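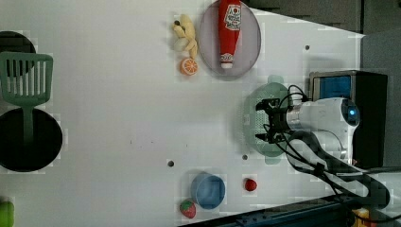
How do I book a place on a course?

Choose a course from the list, pick a start month and fill in the short form. We hold your place for two days while you pay. Once payment reaches us you get an email with the address, the start time and a list of what to bring.

Where are the classes held?

Evening classes are at our Tresport kitchen, on the first floor above the bakery. Daytime classes are at Dalen. The Dalen building has a lift and step-free access from the car park. Tresport has stairs only, so tell us before you book if that is a problem and we will try to find you the same course at Dalen.

What does it cost?

A full beginners' course is £114. The longer course, which adds stocks, bread and preserving, is £131. Both prices include ingredients. Single sessions are priced separately on the list.

Can I pay in instalments?

You can split the longer course into two payments. The first is due when you book and the second before the third class. Single sessions have to be paid for in full.

Who teaches the classes?

Quang Lý teaches the beginners' course and most of the evening sessions. Lâm Âu teaches bread and preserving. If one of them is ill the other usually steps in, and the order of the classes may change.

I have never cooked anything. Is that all right?

The beginners' course starts with holding a knife, boiling rice and frying an egg. If you already cook most nights you may find the first two classes slow – the longer course would suit you better.

What should I bring?

An apron, a tea towel and a box with a lid to take food home. Please wear closed shoes. You are welcome to bring your own knife if it is wrapped or in a case.

Can you cater for allergies?

We can work around most of them if you tell us when you book. All classes share the same worktops and ovens, so we can't promise that a dish will be free from traces of nuts, gluten or milk. Anyone with a severe allergy should ring us first.

Do you run classes for children?

We run family sessions in the school holidays for ages seven and up. Each child needs an adult with them, and one adult can bring two children. The October dates go up at the end of the summer.

What if I miss a class?

Let us know and we will send you the recipes. If the same class is running at the other kitchen and there is room, you can join that one instead. We don't refund single missed classes.

Can I cancel?

Cancel more than 14 days before the start and we refund everything. After that we can move you to a later course once, but we can't give the money back.

Do you sell gift vouchers?

They are sold through the Trikham website and at the Dalen front desk. Vouchers last for a year and can be put towards any course.

Is there parking?

Dalen has its own free car park. At Tresport the nearest is Gislow Street, 400 metres away, and it is free after 6 pm.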